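Foam Letters: Cleaning Them, Sorting Them and Keeping Them Off the Floor

I have a real soft spot for foam letters. They're cheap, they're quiet, they don't hurt when you step on them in the dark, and kids keep finding new things to do with them long after you'd expect them to have moved on.
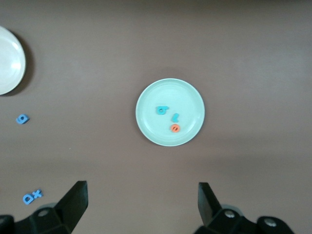

They do get everywhere, though! Under the couch, in the dog's bed, inside winter boots. We've had foam letters in this house through two children and a steady stream of cousins, and over the years I've worked out a way of looking after them that takes very little time and works even on a bad day. A lot of what's below came from readers, so thank you, and keep sending your tricks in.

Use plates, not boxes

My favorite tip first. If you want letters to get used at the table, put them out on small plates. I tried bowls for ages and the trouble with a bowl is that everything piles up, so a child looking for one letter has to dig, and digging ends with the whole lot on the floor. A plate with a bit of a rim holds a few letters in one layer, everything shows, and little fingers can pick one up without disturbing the rest.

Side plates and saucers are perfect. Go through the back of the cupboard and pull out the odd ones, the survivors from sets that got broken years ago. Thrift stores practically give them away one at a time. I like a pale plate best, as the bright foam jumps right out against it and you can tell at a glance what's there. If your kids are throwers, use plastic ones and save yourself the worry.

Keep it to a few letters per plate. The temptation is to tip out the lot (my younger one would love that), but a small helping gets much more attention. When they're done with those, swap them for a few more. It feels like serving snacks, and I swear that's half the fun.

Slavica Perić wrote in to say she puts a circle of rubber shelf liner under each plate so it stays put when somebody leans over it. I cut some up the same afternoon and I'm never going back. The grippy mesh kind is the one you want, and it rinses clean under the faucet.

Washing them

New foam letters often have a dusty feel and a bit of a smell. Give them a wash before the first use and let them air by an open window overnight.

For a regular wash:

Fill a dishpan with warm water and a small squirt of dish soap. Warm, never boiling - hot water can make thin foam curl.

Push the letters under and swish them around with your hand. They float, so you'll be chasing them a little. Kids love this job and it's a good one to hand over.

Rub any sticky spots with a soft cloth. An old toothbrush is fine for the crevices, but go lightly. Foam scuffs faster than you'd think.

Rinse in clean water and squeeze gently. Don't wring them or you'll get creases that never quite come out.

Lay them flat on a dish towel, put a second towel on top and press with your palms.

Then let them dry all the way. I mean it about all the way! Thin flat ones are usually ready by the next morning, but the chunky bath kind can hold water in the middle for much longer than the outside suggests. Stand thick ones on edge in a dish rack so air gets to both faces. If you put them away damp you'll open the bag to a smell you won't forget.

A mesh laundry bag is handy if you have a full set to do. Put the letters in, zip it up, dunk and swish, then hang the whole thing over the tub to drip. I don't put mine in the washing machine. Jasmina Lazarević does hers on a cold delicate cycle with no spin and says they come out fine, so if you're braver than me, there you go.

Stains and marks

Crayon: rub with a little baking soda on a damp cloth, small circles, then rinse.

Ballpoint pen: a dab of rubbing alcohol on a cotton swab. Try the back of the letter first in case it lifts the color too.

Washable marker: soap and water, and some patience. Pale colors may keep a ghost of it.

Tomato sauce: get to it quickly. Once it has dried in, the best thing I've found is a sunny windowsill for an afternoon, but take the letters in again afterward. Foam left in strong sun for weeks goes faded and crumbly around the edges.

Glitter glue: I've given up. Those letters are now the fancy letters.

Mildew spots: throw them out. I know it's a pity to break up a set, but you can't see how far in it goes, and these things end up in mouths.

Sorting without losing your mind

There are three ways people sort foam letters, and everybody thinks theirs is the right one. Here's my take.

By color is the best for small children and for anybody tidying in a hurry. You don't need to read or think, you just put the blues with the blues and the oranges with the oranges. A three-year-old can do it and be proud of it.

By letter is lovely if you have several sets mixed together and a child who has begun to spell. The vowels run out first, every time, so I keep those in a tub of their own. If you ever see spare vowels going at a yard sale, grab them.

By type (lowercase, capitals, numbers) is what I use for long-term storage. Lowercase is what gets the most use here, so it lives at the front.

One thing I'd warn you about is trying to identify every letter as you pick up. Foam lowercase letters are terrible for this! Lying on its side or upside down, an a can pass for a d or a g, and b, d, p and q are hopeless. An n is a u, an l could be the bottom of an i that's lost its dot. If you sort by color you can skip the whole question. If you do sort by letter, put a tiny line in permanent marker along the bottom edge on the back of each one. Then you can always tell which way is up, and children can check for themselves too. It took me one evening in front of the TV and I wish I'd done it years before.

Where to keep them

A zip bag works, but it gets shoved to the back of a drawer and forgotten. I've had better luck with:

A flat lidded tub, the kind takeout comes in. Clear sides so you can see in, and it stacks.

A muffin pan, 12 cups, for sorting while you play. Drop in a color or a letter per cup. It isn't for storage unless you have a shelf where it can sit flat and you trust everyone who walks past.

A hanging shoe organizer on the back of a door. Ljubica Kolev has labeled the pockets by letter and doubled up the rare ones like q and x at the bottom. It takes up no shelf space and the kids can reach most of it.

A fishing tackle box, for the very small letters. The dividers move, so you can give the e's the big section they need.

Don't store foam squashed under something heavy. It remembers! Letters that have spent the winter under a stack of board games come out flat as paper in places and won't sit right. You can sometimes bring them back with a soak in warm water and a day left alone on a towel.

The stray jar

Every house with foam letters needs one. Mine is an old jam jar on the kitchen windowsill. Anyone who finds a letter, anywhere, drops it in there, and it goes back with the others when the jar is full. No hunting for the right tub while you're carrying laundry. Colin Rowbotham sent me a note in April to say that his family spells whatever they can out of the jar before emptying it, and we've started doing that too. You do get some very strange words, mostly x and a.

Games that help with the tidying

Two plates, one color each. Whoever fills theirs first picks dessert. Suddenly the table is clear.

Fish them out. Float the letters in the dishpan and lift them out with a slotted spoon, calling the colors as you go. They get washed at the same time - I'm very pleased with that one.

Feed the plate. Name a sound and the child finds a letter for it and sets it on the plate. When the plate is full, it all goes into the tub.

Snack tongs. Any small kitchen tongs will do, and moving letters from the table to a plate with them is wonderful practice for little hands. It's slow, so save it for when dinner is a good while off.

A word on safety

Small pieces and babies don't mix. The dots from i and j are the worst, followed by anything that's been chewed and is starting to break up. Look over the set when you wash it and toss what's torn. If you have a crawler in the house, letters stay at the table and the floor gets a check before anyone leaves the room. Dogs count as crawlers.

Mixing up an old set

If you're down to a handful of survivors, don't throw them away. Big ones make good stamps: glue the letter to a jar lid, remembering that it'll print backward, so glue it face down. Thin ones can be stuck to magnets for the fridge. And the really sad ones can be cut into strips and stuck under chair legs, where they'll do a fine job of keeping things quiet until they wear through.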